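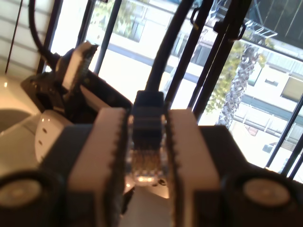 Zdislava Zeman replied at 14:10 that the plug only went home every time once visitors were kept off the left side of the table, and asked whether the fault was in the grip or in the bench.

Ticket 1608
Site: Sullham, open day demo cell
Task: modular plug insertion, two grippers
Priority: normal
Status: open, waiting on parts

Reported fault
Plug turns between the finger pads during insertion. The cell stops on a force limit and has to be reset by hand. First logged Monday morning during the dry run. It happened again with the first visitor group.

Log
09:20 Reset cell, re-ran the homing routine. Fault repeats.
09:45 Checked pad screws on both fingers. All tight. Serrated edges clean.
10:05 Raised grip force by 2 N. Less turning, but the plug now enters at a slight tilt.
10:30 Swapped to program 22 (slower approach). Three good insertions, then a stop.
11:15 Noticed the cable pulls on the plug when the arm moves toward the socket. Added slack at the top. Better.
13:40 Table shifts when people lean on it. Moved the rope line back. No stops for the rest of the session.

Reply to Z. Zeman
Both, I think. Cable drag starts the turn and table movement sets off the force limit. I can't separate them from the log, as code 209 covers either case. Please don't raise the grip force any further. The latch tab is thin and we have few spare leads.

Still to do
Clamp the table to the floor rail before the Jiltthorpe visit in November.
Ask Findberg for a softer cable of the same length.
Repeat the run with the original grip force and the new slack.
Put program 22 back to its saved speed. I changed it at lunch and did not save a copy.

Assigned to: Emília Danko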